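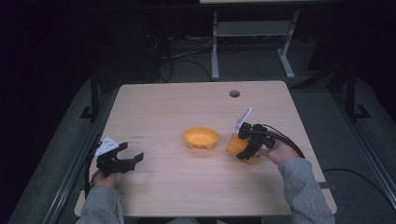 Desk surfaces, part four: cleaning and small marks

2020-01-28

The Plimau top has been in use since June, which is long enough to write up the surface properly. Previous parts covered the frame, the height and the cable hole. This one is about cleaning, marks, and what I put on the table and why most of it is plastic.

The finish first. The top is a light beige with rounded corners and a low-sheen surface. The seller's sheet, such as it was, gave a care instruction of one line: damp cloth, mild soap. I have kept to that with one exception, described further down. Low-sheen surfaces hide fingerprints well and hide dried liquid badly. A ring from a glass disappears when you look straight down and comes back as soon as you look along the top toward a window. For that reason I now inspect from a low angle, with the overhead light off.

The routine is as follows. Clear everything. Dry brush toward the near edge. One pass with a microfiber cloth, well wrung out, following the grain. One pass with a dry cloth. The whole thing takes four minutes, most of it spent finding somewhere to put what was on the table. I use 330 ml of water with a few drops of dish soap, mixed fresh each time. A stronger mix leaves a film, and the film picks up dust by the following morning.

Around the cable hole the cap should come out before wiping. Crumbs collect under the rim and a wet cloth turns them into paste. A cotton swab is enough. Push the cap back in by hand and check that it sits flush all the way round, or it will catch on a sleeve.

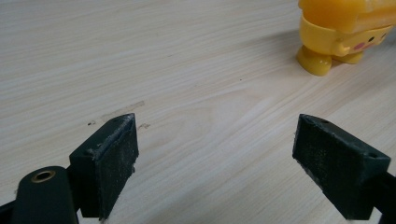

Mid-top, seen close. Faint tan smudge with small dark specks near it.

The smudge deserves its own section. It is slightly elongated, lies more or less flat across, and is faint enough that two visitors had to be shown where to look. I can think of two candidates. The first is tea. The second is transfer from something rubbed across the surface, which would fit the shape better. I have not been able to separate the two by looking.

Treatment so far:

Soap and water, two passes. No change that I could see.

Baking soda paste, left for 20 minutes in a test patch near the back edge, wiped off, dried. No damage to the test patch, so I repeated it on the mark. Slightly paler, possibly. I would not put money on it.

Melamine sponge. Not done. Zubaida Bangash, who refinishes furniture and has more patience than I do, advised against it in writing. A melamine sponge is a fine abrasive and on a low-sheen surface it leaves a polished patch that is easier to see than the original stain. Her preference was to leave the mark alone. She also mentioned that sanding films at 3,000 or 4,000 grit exist for this sort of thing and then told me not to buy any.

The specks I have left as they are. They don't catch a fingernail.

On tableware. The bowl and cup in regular use here are orange-yellow plastic, from a box of mixed pieces I bought under the Beritz name. The bowl is shallow with a flared rim and has a row of small holes in the side just below it, so it is no use for soup filled to the top. It is fine for dry things – nuts, screws, clementines. Both are light and neither has an unglazed foot ring. The Dudmont stoneware I had before was better to drink from, but the foot was rough and put two short scratches in the previous top within a month. It now lives in the kitchen.

Mats: I tried a cork one and returned to bare wood grain. Cork sheds, and grit trapped underneath does more harm than the bowl would on its own. A Paracha felt mat is on order. If it sheds as well, I will stop looking at mats.

Next part is the floor, specifically how to vacuum carpet with cables lying across it.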